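November, bench log, shelf restock stack (Grevwood branch)

Rebuilt the perception node against the new camera driver. Wrist stream now timestamped at the sensor instead of at the host. Offset before the change was up to 17 ms, enough to smear the hand-eye estimate during fast moves. Replayed 1155 wrist images through the blur check; threshold left as it was.

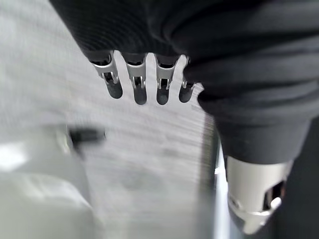 Wrist camera, background blurred, fingertips still usable.

Grasp planner next. Manee's patch drops the fixed approach vector and samples from the shelf normal. Collision margin at the front lip set separately from the margin between neighbours, as one value for both made the planner refuse most top shelf poses.
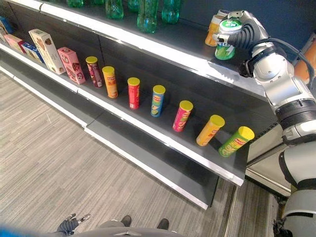 Placement scoring is still too fond of the front edge. The cost term rewards short reach and has nothing to say about what stands behind. With the green can held just above the lip and the yellow-orange one directly behind it, the free-space query has to come from the depth map and not from the shelf template. Ismail to split the term in two and log both halves.

State machine: added an explicit retreat state between release and base move. Timeout 3 s, then hold and raise a fault. Config hash 2383.
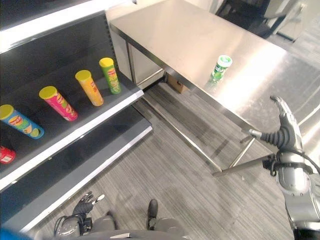

Retreat waypoints are currently in the base frame, and should be in the shelf frame so that they survive a relocalisation. Ticket open. Also to do: rename the tf prefixes, remove the old Kavanagh gripper config from the launch file, ask Ismail whether the joint limits in the URDF are soft or hard.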